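Clillside Pet Owners Board > Dogs > Grooming and Coat Care

Thread: Undercoat blowing everywhere, rake or blower??

nisbet_f
Joined January

Ok so need help fast. Mandow is a three year old samoyed cross, 30 kilos of fluff, and his coat has gone absolutely mental this past fortnight. Tufts coming out of his back legs when he walks. Hair in the butter. Been using the cheap slicker from the supermarket and it just skims the top.

Been looking at the Kokance undercoat rake, the one with the two rows of pins. Also someone at the park reckons forget rakes and get a proper blower. They're dear though. Anyone got either? He's good with brushing, hates the vacuum.

Flora

heo_and_me

Rake first. Blower later if you still want one. My Heo (old golden, arthritic) does well with a rake, ten minutes at a time, short strokes, always the way the hair lies. Don't press. If you're pressing the coat's matted and you need a comb not a rake.

Ye-ji

manny_bang

Disagree with the above. Had the Kokance rake, pins bent in the first season. Handle's nice, rest is rubbish. I went to a blower and never looked back. Do it outside, the hair goes halfway down the street, the magpies love it for nests.

And a samoyed cross is ALL undercoat. You'll be raking till Christmas.

heo_and_me

Magpies love it fine as long as there's no flea treatment on the dog. Please don't leave treated hair out for birds.

And how'd you bend the pins? Mine's been dropped on tiles more times than I can say.

manny_bang

Used it on a malamute. That's how.

Fair point re the flea stuff, he's on the tablet not the spot-on but not sure that's any better. Will bin it from now on.

nisbet_f

So is there a newer model of the Kokance or is it the same one? The listing says "reinforced" but listings say all sorts. Also it says suitable for cats, rabbits and horses which makes me a bit sus.

moataz.e

Groomer here, mobile van, mostly doodles and double coats. Quick version –

Line brush before anything. Part the hair with one hand so you see skin, brush down from the part, move up a bit, repeat. Everyone skips this and only does the top.

Rake is for thinning out loose undercoat once it's brushed through. Not for knots.

Blower is brilliant but a hair dryer noise x10 and if he hates the vacuum he'll probably hate that. You can train it. Takes weeks not days. Start with it running in another room and chicken in your hand.

Don't shave him. Someone will tell you to shave him.

Moataz

dogdad_em

Was about to say shave him lol

We clip our border collie short every summer and he's way happier. Runs around like a puppy. Never had a problem.

moataz.e

Lots of people do and some coats come back fine. Some don't, come back patchy or woolly, and you don't find out which sort you've got til after. On a samoyed cross I wouldn't do it unless a vet asked me to. Tidy the feet, trim the trousers, sanitary trim, leave the rest.

dogdad_em

My vet said it's fine?? Different vets I guess. He's my dog and he's comfy, not going to argue about it on here.

Eun-seong

heo_and_me

Nobody's having a go, Eun-seong. A collie isn't a sammy is all.

nisbet_f

Not shaving him! My mum would disown me.

Did the line brushing tonight. Oh my god. There was a whole second dog in there. Filled a shopping bag off one side and he fell asleep halfway. Skin underneath looks nice and pink, no flakes. Found a knot behind each ear tho, proper felt, size of a thumbnail. Scissors?

moataz.e

No scissors. Ear skin is thin and it pulls up into the knot, I've seen some awful cuts from that. Fingers first, tease it apart from the outside edge. Bit of cornflour or detangler spray. Then the end tooth of a metal comb. Hold the hair at the base so you're not yanking him. If it won't go, get someone to clip it out.
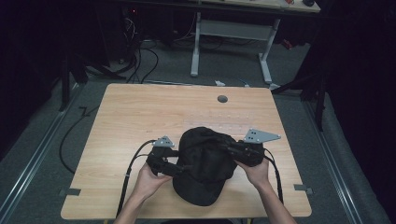 And check where the collar sits, and armpits. If he wears a harness all day the armpits will be next. Take the harness off indoors if you can. Check between the toes while you're down there, grass seeds are a nightmare and they travel.

nisbet_f

Harness yes. All day. Oops. Taking it off now.

manny_bang

Armpits get everyone. Mine had one I thought was a lump, full panic, booked the vet and everything. Was a mat.

Back to the rake question, I looked it up and there IS a new Kokance. Pins are thicker apparently. $30 at the produce store in Clillside, dearer online with postage. Still reckon it's a waste if she ends up buying a blower anyway.

heo_and_me

It's 30 bucks Man-sik. Blower's what, 118 for the little one?

manny_bang

118 on special for the small one. The big one with two motors was 822 when I last looked and no I did not buy that, before anyone asks. Small one does a malamute in under an hour.

dogdad_em

822 for a leaf blower

moataz.e

Please don't use a leaf blower, had a client ask. Too strong, filthy inside, fumes if it's petrol.

The small ones are alright for home. Keep it moving, keep it off the face and ears, start at the back end on low. If you see the hair whipping into little knots at the tips you're too close. Only on a brushed out coat, or you'll blow the mats tighter.

Bath tip too – brush BEFORE the bath. Always. Wet mats shrink up like felt. Rinse for twice as long as you think. Dry right to the skin or he'll smell like a sock and you can end up with hot spots.

nisbet_f

I've been doing it backwards for his whole life. Bath then brush. Poor fella.

What shampoo? I've been using an oatmeal one, not for any reason, it was there.

heo_and_me

Oatmeal is fine. Heo gets a plain one, watered down in an old sauce bottle so it spreads. Goes on so much easier, try it. Conditioner helps the undercoat slide out as well, let it sit a few mins.

manny_bang

Conditioner on a malamute, you'd need a bucket of it. But yes works.

dogdad_em

How often are people even bathing them? We do the collie when he rolls in something. So, often.

heo_and_me

Every couple of months for Heo. More if he's been in the dam.

moataz.e

Six to eight weeks is about normal for the double coats I see. During a big blow I'd do one bath at the start and it speeds the whole thing up. Loosens it. Then brush every second day til it slows down.

nisbet_f

Update for whoever cares. Bought the Kokance, the new one. $30, thanks Man-sik. Ear knots are out, one took two goes with the cornflour and a lot of cheese. Bath yesterday, brushed first like a good student. Drying took forever, went through every towel we own and he was still damp underneath at dinner so I sat with the hair dryer on cool and he put up with it. Didn't love it. Didn't leave though.

Rake pulls heaps out of his britches, not much off his back. Is that normal or am I doing it wrong

moataz.e

Normal. Back end goes first on a lot of them. Back and shoulders might be another week or two. If you're getting nothing, stop. Raking for the sake of it breaks the top coat and gives them brush burn. Look for pink or scratchy patches after.

manny_bang

If he put up with the hair dryer he'll put up with a blower. Just saying.

heo_and_me

Oh here he goes

nisbet_f

I'm thinking about it!! Might see if I can borrow one first. Is there anyone near Clillside with the small one? Would swap for biscuits (human or dog).

manny_bang

I'm out past the showground, you can have a lend of mine next week. Bring him over, do it in my yard. He can meet the malamute. She's bossy but fair.

dogdad_em

Can I come, want to see this

manny_bang

Only if you bring the collie and his haircut

dogdad_em

Rude. Yes ok

nisbet_f

Done, will PM you. Also does anyone know how to get hair out of a washing machine filter, the towels have killed it

heo_and_me

Next time dryer first on no heat, ten mins, clean the lint, THEN wash. For now pull the filter, tray underneath, tweezers. There'll be water so have a towel handy. If you've got one left.

Thread moved to Coat Care by moderator, June 2026. Please keep sale and lending arrangements to private messages, thanks all.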